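3.2 흰 책상과 집중의 감각

앞 절에서 설문 결과를 길게 늘어놓았으니, 이번에는 제가 이 연구에서 제일 좋아하는 이야기를 좀 해 볼게요. 바로 책상 색입니다! 처음 연구 계획을 짤 때만 해도 저는 색을 통제 변수 정도로만 생각했어요(조명과 의자 높이에 정신이 팔려 있었거든요). 그런데 예비 면담에서 응답자들이 자꾸 상판 이야기를 꺼내는 겁니다. 너무 하얘서 눈이 시리다는 사람도 있고, 하얘야 머리가 맑아진다는 사람도 있었죠.

Karppinen과 McIver가 공유 작업실 Skutar에서 했던 면담에서도 비슷한 말이 나왔다고 해요. 다만 두 사람은 밝은 상판을 '청결'이라는 범주에 묶었는데, 저는 이 분류가 늘 조금 아쉬웠습니다. 제 응답자들이 말한 건 깨끗함보다는 넓이에 가까웠으니까요. 똑같은 크기인데도 흰 책상 앞에 앉으면 자리가 더 넓게 느껴진다는 거예요. 그래서 설문지에 '넓다고 느끼는 정도'를 묻는 문항을 새로 넣었고, 전체 응답자 261명 모두에게 답을 받았습니다.

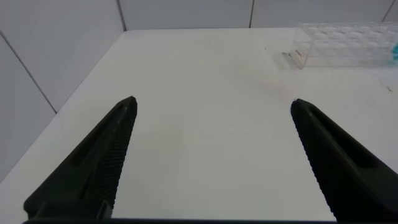
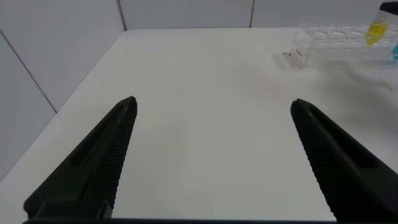
그림 4. 흰색 상판.

문항을 만들 때 가장 애먹은 건 낱말이었어요. '넓다'와 '비어 있다'와 '허전하다'가 응답자 머릿속에서는 꽤 뒤섞여 있더라고요. Tsegaye 선생님이 초안을 보시고는 '허전하다'를 따로 떼어 내라고 하셨는데, 지금 생각해도 정말 고마운 조언입니다. 떼어 놓고 보니 흰 상판이 허전하다고 답한 사람이 61명이나 됐고, 그중 14명은 집에서도 일부러 어두운 책상을 쓴다고 적었어요. 저라면 한 덩어리로 묶어서 그냥 지나쳤을 겁니다.

후속 면담은 여섯 명과 했습니다. 금요일 오후에 몰아서 하느라 제 목이 다 쉬었지만, 녹취록을 읽는 재미는 쏠쏠했어요. 한 응답자는 흰 책상에 앉으면 뭐라도 펼쳐 놓아야 할 것 같다고 했고, 또 다른 응답자는 연필 자국이 보이는 게 싫어서 팔꿈치를 들고 쓴다고 했죠. 두 번째 이야기는 설문 문항으로는 도저히 잡히지 않는 종류의 불편이라, 부록의 면담 질문지에 '몸의 자세'를 묻는 항목을 덧붙여 두었습니다.

물론 상판 색과 실제 작업 시간의 관계는 이 자료만으로 말하기 어려워요. 응답자가 스스로 적은 값이고, 12월에 조사해서 창가 자리의 햇빛도 여름과는 많이 달랐을 테니까요. 작업 시간 기록은 다음 절에서 의자 높이와 함께 다루겠습니다.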